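Search the guide Go All versions

Section 3. Bringing Up the Tabletop Scene and Planning a First Pick

By now you should have Findosau installed and the license window out of the way, so we can get to the part most people came for. In this section you'll load the tabletop scene, wake up the simulated arm, look at what the camera sees, and ask the Drillix planner for a pick. Plan on 28 minutes if you read everything, and a good deal less if you're the kind of person who skips to the numbered steps (we know you're out there, and you're welcome too!).

Before you start

You'll need the Urent scene manager running in its own window. If you closed it at the end of Section 2, open it again from the Tools menu and wait for the little status word at the bottom to change from Starting to Ready. The first start after an install is slow while it builds its collision shapes, so please let it finish. Clicking Load over and over only puts more loads in the queue.

CAUTION: If your computer is also connected to a real arm, set Output to Simulation Only before you go any further. The jog buttons look the same in both modes.

Loading the scene

1. In Urent, choose File, then Open Scene, and pick tabletop_household. The room and the perforated platform come in first, and the loose objects follow a moment later.

2. Press Settle. The physics engine lets everything come to rest on the surfaces underneath it. Any object that was saved a hair too high will drop into place during this step, and any that was saved a hair too low may give a small hop.

3. Press Home. The arm hangs from a mount over the platform, so its home pose leaves the gripper pointing down with plenty of air between the fingers and the tallest thing on the surface. Check that clearance by eye before you trust any numbers. A glance at the viewer catches a wrong mount setting faster than the log does.
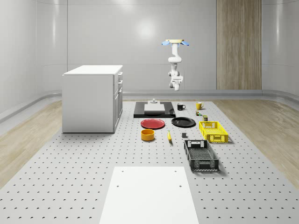 Can I change the objects while the simulation is running?
You can move them, but you should press Pause before adding or deleting any. The planner keeps its own copy of the object list and only reads it again when the simulation resumes.

4. Open the Scene Tree on the left side of the Urent window and click through the names. Each object you click gets an outline in the viewer. It's a nice slow way to get to know the scene, and you'll be typing some of these names later, so notice that mug_black and mug_yellow are two separate entries and that plates are listed under tableware and not under containers.

Jogging the arm

5. Switch to the Control tab and set the speed slider to its lowest mark. You can go faster once you have a feel for it.

6. Choose Low Back from the list of saved poses and press Move. The arm bends out at the elbow and folds back in, which brings the gripper just above the platform, behind the black tray and the mugs. We like this pose for a first test: the elbow has to swing wide, and if a joint limit has been entered with the wrong sign you'll find out right away.

Note: When the arm stops short and the log shows code 52, the controller has refused the move because some link would pass too close to a collision shape. Nothing is broken. Go back to Home, open the Safety panel, and see which pair of names is listed there. Most often it's the gripper and the tray, and lifting the pose a little in Z takes care of it.

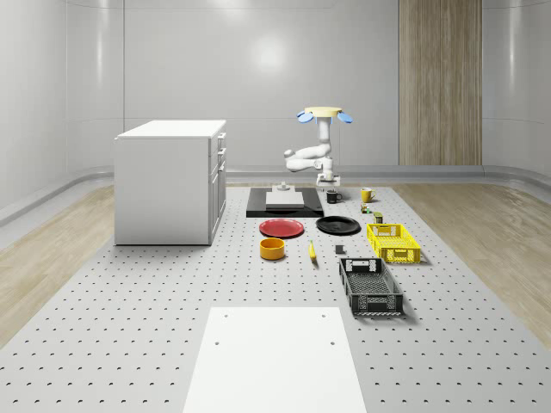

7. Press Home again and wait for the Idle light before you leave the Control tab. Drillix won't accept a request while a jog is still open, and the message it gives you in that case ("no start state") has puzzled a fair number of perfectly sensible people.

Planning a grasp

8. Go to the Planning tab and load the second layout, tabletop_household_b, from the Layout list. The objects trade places in this one. The yellow mug is up on the low black platform, and the black mug is standing on the black plate, so a plan made for the first layout is no good anymore. Press Clear Plans to be safe.

9. Type mug_yellow in the Target box and press Suggest Grasps. Drillix draws its candidates as thin colored lines. For a mug, choose a top-down candidate to begin with. Grasps on the handle are possible, but they depend on the handle direction being estimated well, and that is a lot to ask of a first try.

10. Press Preview, then drag the time bar slowly toward the end of the path. Stop where the fingers are on either side of the mug's top and switch to the side camera. You want the gripper straight up and down and both fingers clear of the rim. If one finger is cutting into the mug, nudge the grasp over with the arrow keys and preview it again.
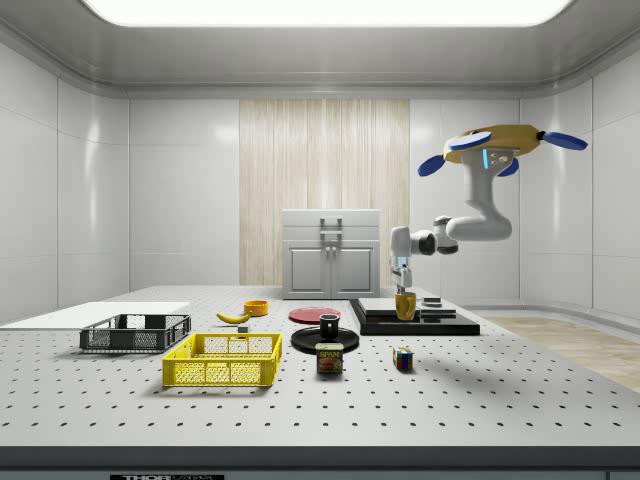 Figure 3. Pre-grasp check on the yellow mug, side camera.

11. When you're happy with it, press Execute. The Drillix window reports Planned, Moving, and Closed as it goes. A report of Closed means only that the fingers stopped moving, so turn on Contact Display if you need to know whether they're pressing on anything.

Checking the perception overlay

So far the planner has been taking object positions straight from the simulator, which is a bit like playing cards with the deck face up. To plan from camera data, you'll set up the Schouten detector.

12. In the Perception tab, set Source to Overhead Oblique and press Grab Frame. Pick a view where objects are spread at different distances. You'd like at least one item well away from its neighbors, as the Rubik's cube is at the lower left, and a few that are closer together, like the basket, the small gray cube, the banana, and the bowl toward the top. Dark, shiny things deserve a second look, and the black plate with its soft highlight is a fine test. 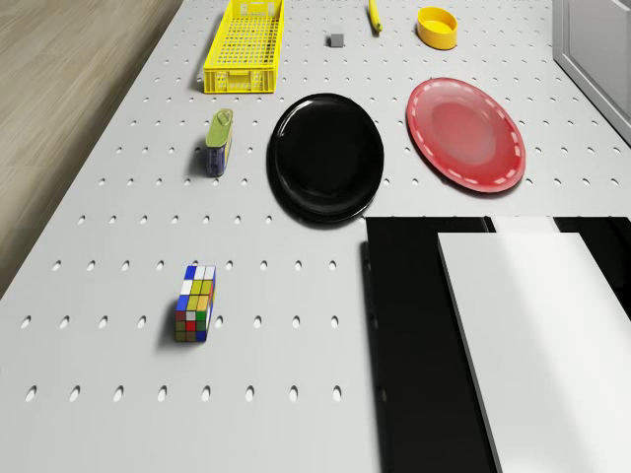

Golnar Tehrani

13. Press Detect and compare the outlines with the objects. An oblique view stretches shapes, so a cube may look taller than it should; the detector corrects for that if the camera calibration is loaded, and you'll see a small check mark next to the camera name when it is.

14. If outlines show up on bare parts of the table, the detector is probably reading the rows of holes as small objects. Raise Minimum Size one notch at a time until they go away. Go gently, please, or you'll lose the tiny gray cube along with them.

15. If the outline of a plate spreads out into its shadow, turn on Shadow Mask and run Detect again.

16. Press Send to Planner. The source label in the Planning tab changes from Simulator to Detector, and you can repeat steps 9 through 11 with any target the detector has named.

Note: The detector leaves out objects it can see only part of unless Keep Partial is on. With Keep Partial on, position values for those objects are shown in gray, and Drillix will ask you to confirm before it plans a pick on one.

17. Save your work with File, Save Session. The session file keeps the layout, the saved poses, and your detector settings. It does not keep the planned paths, so export any you want to hold on to from the Planning tab before you close the window. Section 4 picks up from the saved session.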